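Wevstead Jerkeo Hand Gripper
Section 4: Setting up, first session and routine care
Revised 4/5/23

By now you should have the Jerkeo out of its case and the battery charged (Section 3). This section takes you from a bare tool to a good first recording, then covers the jobs that keep it working sweetly. It's the fun part of the book! Everyday clutter makes a lovely first task, with plenty of shapes to get the blue pads round: cans, cups, boxes, crumpled wrappers. 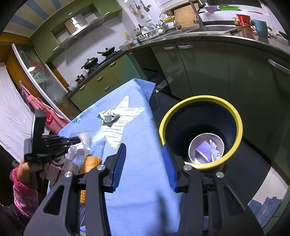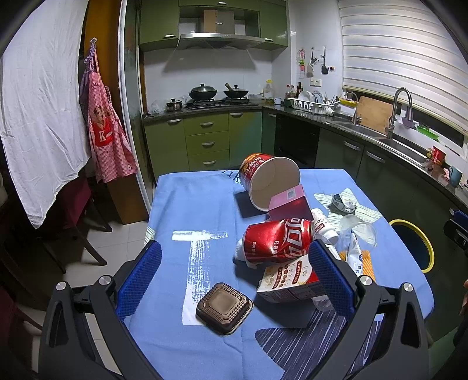
4.1 Before you start

You will need:
The 2 mm hex key from the lid of the case
A dry lint-free cloth
The calibration block, marked 32
A clear surface to rest the tool on

Check that the serial number on the handle matches the one on the case card. Calibration values are stored by serial number, and two tools from the same batch can differ by a surprising amount.

CAUTION: Switch the tool off before putting a hex key anywhere near the fingers. Pinch points lie between the fingers and at every pivot.

4.2 Fitting the grip pads

New tools leave us with pads already fitted. Follow these steps when you change them, or if a pad has shifted in the post.

1. Switch off and open the fingers by hand until they meet the end stop.
2. Lift the old pad from the tip end and peel it back towards the pivot. Pull slowly. If it tears, warm what's left with your hand for a minute and try again.
3. Wipe the bare finger with the dry cloth.
4. Hook the new pad over the tip and press it down along its whole length.
5. Do the other finger. Always change both.
6. Close the fingers gently on a sheet of paper and tug. The paper should hold evenly from one side to the other.

Note: If the paper pulls out at one corner, the pad is sitting crooked. Peel it off and refit it once. After that the adhesive is spent and you'll want a fresh pad.

4.3 Checking the pivots

The pivot screws do a lot of quiet work. They are set at the factory and should only need a look, but do look!

1. Hold the handle in one hand and rock each finger sideways with the other. A faint movement is normal. A click isn't.
2. If you feel a click, turn the pivot screw clockwise an eighth of a turn and test again.
3. Open and close the fingers several times. They should travel freely and come back by themselves when you let go of the trigger.
4. If a finger drags, back the screw off by half of what you just put in.

CAUTION: Don't use thread lock on the pivot screws. The sleeve underneath is plastic and some thread locks will crack it.

4.4 Setting the opening

The tool needs to know where "shut" and "wide open" are, and it learns both in less time than it takes to fill a kettle.

1. Switch on and wait for the steady green light.
2. Hold the mode button until the light turns amber.
3. Close the fingers fully and press the mode button once. You'll hear one beep.
4. Place the 32 mm block between the pads, close the fingers on it and press again. Two beeps.
5. Remove the block, open the fingers to the stop and press a third time. Three beeps, and the light goes back to green.
6. In the Cabello app, open Tools, then Opening. Fully open should read 154 mm, give or take one.

If the reading is further out than that, run the steps again from the top. A speck of grit under the block is the usual culprit. Should it still be wrong, see 4.8.

Using a pair? Calibrate them one at a time, with the second tool switched off. The app will otherwise happily save one tool's numbers under the other's name, and you'll spend an afternoon wondering why your left hand has gone strange.

4.5 Setting up the camera

1. Clean the lens with the dry cloth.
2. Open the live view in the app. Both fingers should be in view when they are open.
3. If one finger sits much higher than the other, loosen the camera clamp, straighten it and tighten it until it just stops moving.
4. Point the tool at your work area and tap Lock Exposure. Windows and shiny sinks can fool the automatic setting.
5. Do a short test recording and play it back before you go any further.

4.6 Your first session

Pick something simple with a clear finish, such as moving items from a cloth into a bin or a tray. Light packaging is ideal.

1. Spread the items out a little to begin with. You can pile them up once you've found your rhythm.
2. Press Record in the app and hold still until the short tone sounds.
3. Approach each item with the fingers already open. Squeeze until it is held, lift, and pause for a moment before moving off.
4. Release low over the bin or tray.
5. When you've finished, hold still again and press Stop.

Go slower than feels natural. Soft things such as wrappers and napkins are best pinched near a fold, while cups and cans like to be taken across the middle. Bags with a printed, slippery surface can be tricky at first, and getting one cleanly on the first try is a real pleasure.

Note: Empty any cup, bottle or can before you use it. The fingers will put up with a splash but the trigger housing won't.

4.7 Routine care

After each session
Wipe the pads with a damp cloth and let them dry with the fingers open. Check the pads for crumbs. Cap the lens.

Every seven sessions
Repeat 4.3 and 4.4. Look along the cable for flattened spots, especially where it leaves the handle.

Every 1,550 closes
Change the pads as in 4.2. The app keeps the tally for you under Tools, then Wear, and puts a small flag beside the tool's name when the time comes. Reset the tally after fitting.

Each September
Return the calibration block with your yearly check form. We'll send a fresh one back.

4.8 If something isn't right

Light stays amber: the third press wasn't registered. Repeat 4.4 from step 2.
Opening reads too small: a pad is lifting at the edge. Refit or replace it.
Items slip sideways: clean both pads, then check for a crooked one.
Fingers don't spring back: loosen the pivot slightly. If that makes no difference, the return spring has come off its peg and the tool should come to us.
Recording has gaps: charge the battery fully and move the phone closer.

Repairs go to Mounir Amrani at the Skirkesura workshop. Put the case card in with the tool, and take the battery out before you pack it.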